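# Preltov Will Sell Calligraphy Brush Racks, and Won't Promise Better Handwriting

*The company's first hanging rack goes on sale with plain advice on what a stand can and can't do for a brush*

Preltov, the art supply wholesaler, is adding a dark wooden brush rack to its range this spring, under the name Premine. The company held off for a long time. Brush racks have been sold for years with claims that Preltov's own buyers didn't believe, and the company would prefer to put its doubts in the announcement than leave them for the returns desk.

The usual claim is that a hanging brush lasts for years longer than one kept in a jar. Preltov has seen no figures it would be willing to print. A brush hung up with ink still in the hair will stiffen like any other unwashed brush. A clean brush laid flat on a mat to dry may do perfectly well. What a rack does offer is a place where the hair touches nothing and the water runs down toward the tip, away from the glue that holds the hair in the handle. That seems to us a decent argument. It doesn't support half of what gets written on the boxes.

The second claim has to do with tradition. Buyers are often told that a serious desk must have a carved rack. Plenty of people who write well keep their brushes in a rolled bamboo mat, and Preltov will go on selling those mats at a fraction of the price.
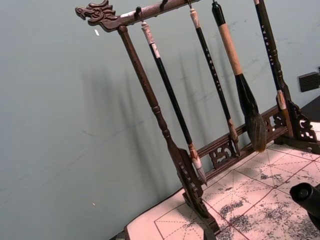

**BRATU, February 1, 2018** – Preltov today opened orders for the Premine brush rack, supplied by the workshop Groremen. The first run is 2,372 racks. Of these, 2,000 will go to shops and the remainder will be sold directly by the company to schools and evening classes. Deliveries to shops begin first. Schools that want racks for the new term in September should order through their usual account.

The Premine is a top crossbar carried on turned posts, with carved feet and small metal hooks along the underside of the bar. The bar finishes in a dragon head with an open snout and a curled mane. Opinion inside the company was split on the dragon. Some of our sales staff think it is the reason anyone will buy the rack. Some of our buyers think it is a dust trap, and on the evidence of a soft paintbrush and ten minutes' cleaning, they have a point. It stayed because the plainer trial version looked like something for hanging mugs on.

Preltov is not describing the wood as rare, aged or hand-selected. It is dark brown and slightly glossy, and customers should expect some variation in tone from one rack to the next. The raised rings on the posts are where the finish will lighten first. Anyone who wants a rack to look new in ten years should keep it in the cupboard, where it will be of no use.

**What fits and what doesn't**

The hooks take any brush with a loop at the top of the handle. Most calligraphy brushes have one. Most Western watercolor brushes don't, and tying string around them is a poor fix that we have tried and do not suggest. Very large brushes with heavy heads are better off on a stand built for them.

Length matters more than the catalogs admit. Measure the longest brush you own from the top of the loop to the end of the hair before ordering, and compare it with the drop listed on the product sheet. A brush whose tip rests on the desk is worse off than one in a drawer, and this is the most common mistake made with racks of any brand.

**How to use it**

Rinse the brush in cool water until the water stays clear. Squeeze the hair gently, starting near the handle and working down, then shape the point with your fingers. Hang it away from a radiator and out of direct sun. Put a scrap of paper underneath if the desk matters to you, as even a careful rinse leaves a few gray drops behind.

Do not slide the plastic cap that came with a new brush back over damp hair. Preltov has been telling customers this for years, with mixed results. The caps are for shipping and can be thrown out.

**Trial in classrooms**

Before placing the order, Preltov lent racks to 3 evening classes and sent a short form to everyone who used them. It received 93 replies. Most people liked having their brushes in view and said they were more likely to pick one up. Very few said their brushes were in better shape at the end of the trial, and several said they couldn't tell. The company takes that as a fair result for a piece of desk furniture. It also notes that people who fill in forms about brush racks may be fonder of brush racks than the general public.

The trial brought one change. Users complained that the racks were easily nudged out of place on a smooth tabletop, and the racks now on sale come with felt pads for the feet. The pads are in a paper envelope in the box and have to be stuck on by the buyer.

**Ordering**

The Premine rack is sold without brushes. Preltov looked at offering a boxed set and decided against it. The brushes that would have kept the box at a sensible price were not ones our buyers would use themselves. Shops are free to make up their own sets and should say clearly which brushes they have chosen.

Unused racks can be returned through the shop where they were bought. Replacement hooks will be stocked as a spare part. Replacement dragon heads will not.

**About Preltov**

Preltov supplies brushes, ink, paper and desk goods to art shops and schools from its warehouse in Bratu. Trade customers can request a product sheet and a loan rack from the sales office.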